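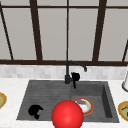 第11章　流しの前で立ち止まる　家事はどこまで機械にまかせられるか

2021年6月22日

この章を書きはじめる前に、うちの台所で皿を洗ってきました。夕食のあとのいつもの量です。途中で電話に出て、濡れた手をズボンで拭いて、フォークを一本落として拾って、それでも終わってみれば大した仕事をした気がしません。ところが、同じことを機械にやらせる話になると、私はもう何年も「もう少しです」と言いつづけています。授業でこれを言うと学生が笑うので、今年から言い方を変えました。「どの部分が、もう少しなのか」を話すことにしたんです。

前の章では、物をつかむ計画の立て方を学びましたね。机の上に積み木が置いてあって、腕が上から降りてきて、つまんで、持ち上げる。あの章の練習問題は、きちんと解けば腕がきちんと動くようにできています。ではその知識を持って、台所へ移ってみましょう。積み木のかわりに、食べ残しがのったままの皿です。机のかわりに、深さの違う二つのくぼみがある流しです。急に心細くなりませんか。私はなります！
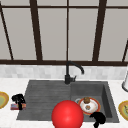 文　カラドグ・パンフリー（本書著者、家事ロボット工学担当）

さて、右の深いほうの槽に入っている皿を見てください。赤みがかった縁の白い皿で、少し傾いていて、奥の縁の近くに茶色くて丸い食べ物がのっています。マフィンか、小さなロールパンか、そんなところでしょう。人間ならまず「あ、これ捨てなきゃ」と思います（食べる、と答えた学生もいました）。そのあとで皿を持ちます。この「あ」の一瞬に何が詰まっているのか、というのが本章の前半の主題です。

まず、皿と食べ物は別のものだ、と分からないといけません。当たり前に聞こえますが、計算機が受け取るのは色のついた点の集まりです。皿の上の茶色い塊が模様なのか、汚れなのか、つまんで取れる固まりなのかは、点を眺めているだけでは決まりません。取れると判断しても、今度はそれをどこへ持っていくのかという問題が出てきます。ごみ箱でしょうか、保存容器でしょうか。うちでは食べ残しの扱いをめぐって家族の意見が割れているくらいですから、機械が迷うのも無理はないと思います。

それから、皿の左奥に、薄い灰色の輪のようなものがのぞいていますね。小さなボウルの縁かもしれませんし、排水口の輪かもしれません。正直に書くと、私にはどちらとも言いきれません。もしボウルなら、皿を引き上げるときに引っかかるかもしれない。排水口の部品なら放っておけばいい。人間は、皿をちょっとずらしてみて確かめます。見て分からないから触る、触って動いたからまた見る。この行ったり来たりを、本書では「確かめの動作」と呼びます。第二節で詳しく扱いますので、用語だけ先に覚えておいてください。

ここで私の失敗談をひとつ。四月に、ヴァドゥムという練習用の仮想台所で、学生たちと皿を移す課題をやりました。仮想台所というのは計算機の中に作った台所のことで、皿を割っても掃除がいらないという、教師にとってまことにありがたい場所です。課題は単純で、流しの中の皿を持ち上げて、横の調理台に置く。私は前の晩に自分のプログラムを900回走らせて、すっかりいい気になっていました。朝になって学生の一人が、皿の向きを変え、上に食べ物をのせたところ、腕は皿を見事に持ち上げ、そして食べ物を見事に床へ落としました。しかもプログラムの判定は「成功」です。皿は調理台に置かれていたからです。

この話を、共同で授業を持っているタムノエミ・オモレギーさんにしたら、彼女はしばらく黙ってから「その判定を書いたのは誰?」と聞きました。私です。

笑い話のようですが、家事の自動化を考えるうえで、ここはかなり大事なところなんです。工場の仕事には、たいてい仕上がりの基準があります。ねじはこの強さで締める、箱はこの向きに置く。基準が紙に書いてあるので、機械の仕事も同じ紙で採点できます。台所にはその紙がありません。「流しを片づけておいて」と頼まれた人は、皿を洗うのか、食洗機に入れるのか、水切りの溝の上に並べるだけでいいのか、その家の事情を見て決めます。調理台にまだ料理ののった皿があれば、それも下げるのか、あとで誰かが食べるのか。頼んだほうだって、聞かれるまで考えていなかったりします。

では、工場のほうはもう片づいた問題なのかというと、これも話が少しややこしくなります。マレンという町で、食器を箱詰めする作業場を見学させてもらったことがあります。ヨラスという搬送装置が皿を運んでくるのですが、同じ形の皿が同じ向きで来るあいだは、実に気持ちよく仕事が進みます。ずっと眺めていたいくらいでした！　ところが、種類の違う皿が混じる日になると、列の途中に人が立ちます。立って何をしているのかと思えば、皿の向きをほんの少し直しているだけ。機械が得意な仕事のすぐ隣に、人の手がないと進まない仕事があるわけです。作業場の方は特に不思議とも思っていない様子で、昼休みの時間ばかり気にしていました。

この見学以来、「機械に皿洗いはできますか」と聞かれると、私はこう聞き返すことにしています。どんな皿が、どこに、どんなふうに置いてある場合ですか、と。いやな返事だという自覚はあります。でも、皿が何も重ならずに立てかけてあって、置き場所も決まっているなら、答えは「はい、だいたい」です。深い槽の中で皿が傾いて、縁の下に別の何かがあるかもしれず、上に食べ物がのっているなら、「ときどき」としか言えません。そして家庭の流しというのは、ほとんど毎晩、二番目のほうなんですね。

もう少しだけ、流しという場所の意地悪さについて書かせてください。さっきの流しには、左に浅い溝のついた水切りの部分があり、右に深い槽があります。この段差が曲者です。皿の縁を指で挟もうとすると、深い槽では壁が邪魔をします。上から入れば、今度は曲がった蛇口が待っています。蛇口の根元にはレバーもあって、腕がうっかり押したりしたら、いったい何が起こるか。学生の作る計画では、目的の皿のことは丁寧に書いてあるのに、蛇口はまるで存在しないかのように扱われがちです。私も最初のころはそうでした。皿までの道筋を考えるときは、皿よりも先に、ぶつかりたくない物の一覧を作ってみてください。面倒ですが、宿題の点は確実に上がります。

水の話は、まだしていませんでしたね。濡れた皿は滑りますし、泡は形を隠しますし、水面は光ります。仮想台所ではこのあたりを省くことが多く、フタという別の練習環境で水をまともに扱おうとしたときは、学生の計算機が扇風機のような音を立てはじめて、その日の授業はそこまでになりました。本章では水を扱いません。水のない流しだけでも、考えることは十分にあります。水については次の章の後半で、少し覚悟を決めてから取りかかります。

この章の進み方を書いておきます。第一節では、物とその上にのっている物を見分ける方法を学びます。第二節が、先ほどの「確かめの動作」です。第三節では、仕事が終わったかどうかを判定する書き方を扱います（私が痛い目にあったところなので、ここは長いです）。最後の節では、家庭と作業場の例を並べて、どこまでなら今の機械に頼めるかを、自分で線を引いてもらいます。

読みはじめる前の準備として、ひとつお願いがあります。今夜、自分の家の流しを片づけるときに、手を動かす前に一度だけ止まって、これから何をするつもりかを200字で書いてみてください。書いたら、そのとおりに片づけてみてください。途中で書いていないことをしたくなったら、その場で手を止めて、何をしたくなったのかを余白に書き足します。家族に変な目で見られたら、教科書のせいだと言ってかまいません。

その紙は捨てずに持っていてください。第三節の練習問題2で使います。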